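Woneck Skirting Board, Brown

I put the Woneck up in my own spare room before I agreed to stock it, and I've been pleased I did ever since! It's a low board, so it suits smaller rooms where a tall one looks a bit much, and it comes in 3 m lengths. You get two in a pack with a tub of Vadent fixing glue (enough for both, if you don't go mad with it). 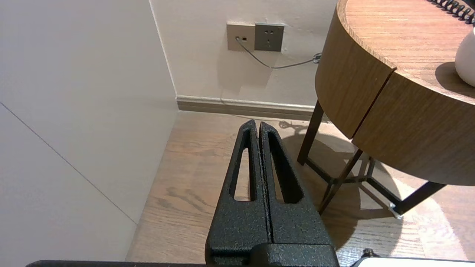
Raphaël Joly

Brown skirting with a light upper edge is what I'd go for against cream walls and a light wood-grain floor. I did try white first, and to my eye the whole corner went flat. If you've got sockets on the wall, leave the plates alone and fit the board underneath – mine went in without touching any wiring. Loose cable is another matter. I'd sort that with the Qaisi stick-on clips, sold in bags of 50, and run it along just over the board.

Cut your corners at 45 degrees with a fine saw, and go slowly on the last bit. The glue wants 21 hours before you push furniture back.

Price is per pack and delivery is extra on long lengths. Shorter offcuts turn up now and then, so do ask me.

Page updated Jan 29, 2020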